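Print | E-mail this article
Last updated: 2026-03-19

A robot that drops the needle should say so

In February our training laboratory in Fondov had a fault which I think was handled badly, and I was one of the people who handled it. During a suturing exercise on a practice pad, the left instrument stopped following the hand controller for 17 seconds. Then it moved again. The log gave one line: "command delayed, recovered."

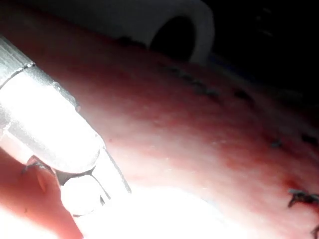
I do not like the word "recovered." It describes the software. It does not describe the thread, which was under tension at that time, or the trainee, who had already pushed her hand further to see if the machine was alive. When the connection returned, the instrument made her whole movement at once and pulled a stitch through the edge of the pad.
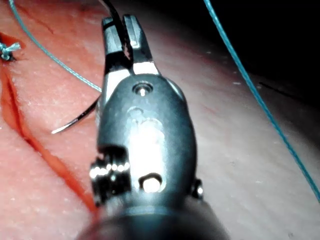
Needle and thread on the practice pad, Fondov laboratory.

My colleague Natalina Mancuso read 2,786 lines of the log that evening and found the same message 2 more times, on exercises that everybody had signed as normal. The integrator, Stesen, answered politely that the delay was inside the permitted limit. I believe them. My complaint is with the limit, because it was written for the arm moving in free air.

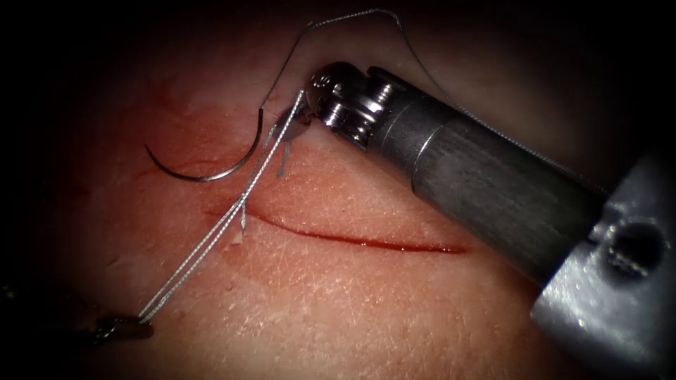
A surgeon who ties a knot feels when something is wrong and waits. Our trainees feel nothing through the controller, so they depend on the machine to tell them. I would accept a robot that stops 700 times in one year and asks for a confirmation each time. It would be annoying, and I would be the first to complain about it at lunch. 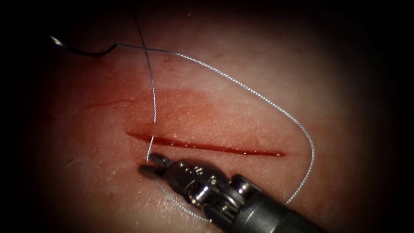

What I would change

After a delay, the old commands should be thrown away and the arm should stay where it is until the person lets go and takes hold again. The Didari group already works in this way. Also the message should appear on the screen of the trainee, in plain words, and not only in a file.

We use cookies to improve your visit. Accept | Settings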